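**Rurmont Shared Workshop, Arm Build Group**
Minutes of the meeting held 4/30/19

**Present:** Wing-sze Lo (chair), Ya-wen Lam (minutes), Hoi-yan Leung, Genivaldo Fontes
**Apologies:** I-hsuan Sin

**1. Previous minutes.** Approved with one correction: the spare servo belongs to Ms. Leung and is on loan to the group.

**2. Wiring.** Mr. Fontes reported that the cable run to the wrist has been replaced and is now 42 inches long. The old run is to be kept for parts. The group agreed that the power supply shall be switched off at the wall before any connector is opened.

**3. Spending.** The group approved $50 for fasteners and a second emergency stop button. Purchases over $26 continue to require the chair's signature.

**4. Table tests.** Ms. Leung presented the current work on dishes. Testing will continue with a single plate at low speed. Cups are deferred to October.

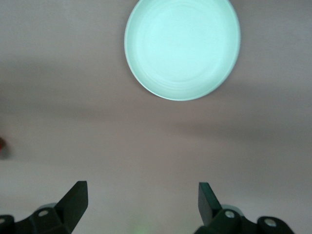 **Question from Mr. Fontes:** Who may run the arm outside the group's scheduled hours?

**Reply from the chair:** Any member who has signed the safety sheet, provided a second member is in the workshop.

**5. Actions.**
- Mr. Fontes to label both ends of the new cable.
- Ms. Lam to send the safety sheet to I-hsuan Sin.
- Ms. Leung to order the stop button.

The meeting was adjourned by the chair.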